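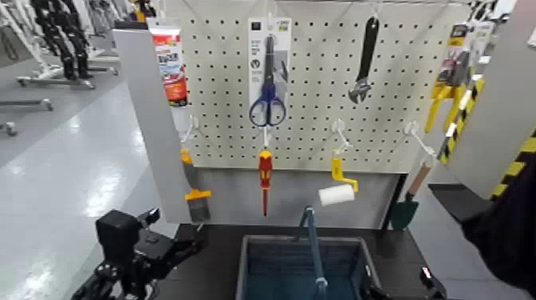
The week the left arm wouldn't let go

If you were anywhere near the shop bench on the Tuesday before Thanksgiving, you probably heard the buzzer. Plenty of people have asked what happened, and it's a good story, so I'm giving it the whole item this month!

We'd been running the hardware store task, where the robot takes a tool off the pegboard and puts it in the blue basket. The order that day called for the screwdriver, and the left arm had closed on the handle and started to lift it clear of its hook. Then the wrist faulted and the arm froze. The gripper did what it's set up to do on a fault, which is hold on tight to whatever it's got. The trouble was that the right arm didn't know. It carried on with its own half of the job, reached across for the basket and bumped straight into its partner.

Brittany Gagnon hit the stop. Nobody was inside the striped area and nothing was broken apart from one hook, but two arms leaning on each other isn't something any of us want to see again.

Finding the cause took four days and was (for me, anyway) the best part. Gion Stöckli was sure it was software and went through the logs line by line. Hema Warrier thought it was the cable. She moved the wrist through its range by hand, over and over, with a meter clipped on, and on pass 17 the signal dropped out for a blink. The cable had been tied down too snugly after the last gripper change, so every high reach toward the top row gave it a little tug. Gion was very gracious about it – he bought the doughnuts.

He was half right, too. A fault on one side should stop both sides, and ours didn't. The message was being sent, but the Okance controller only checked for it between moves. It now checks all the time, and Ladan Mahmoudi has tested it by pulling the plug on each arm in turn, 200 times, at every point in the task she could think of. Both arms stopped every time. I watched a good chunk of that and it was weirdly thrilling.

A few changes for everyone who uses the bench:

Leave slack at the wrist when you tie down a cable, and get a second person to look at it before power goes on.

If a gripper is holding something after a stop, don't pull the tool out. Use the release on the pendant, with the other arm parked first.

Small bumps go in the fault book as well. We found 7 odd little pauses in the September logs that match this one, and not one had been written down.

Beathag Buchanan is running a short refresher on stops and releases at Jovurwood next week, and the sign-up sheet is on the door. The garden trowel is next on the task list. It's a tricky grab with that handle, and I can't wait to see how it goes.

3 comments | 12 shares

Contact the newsletter desk | © 2022 Jovurwood | Back to top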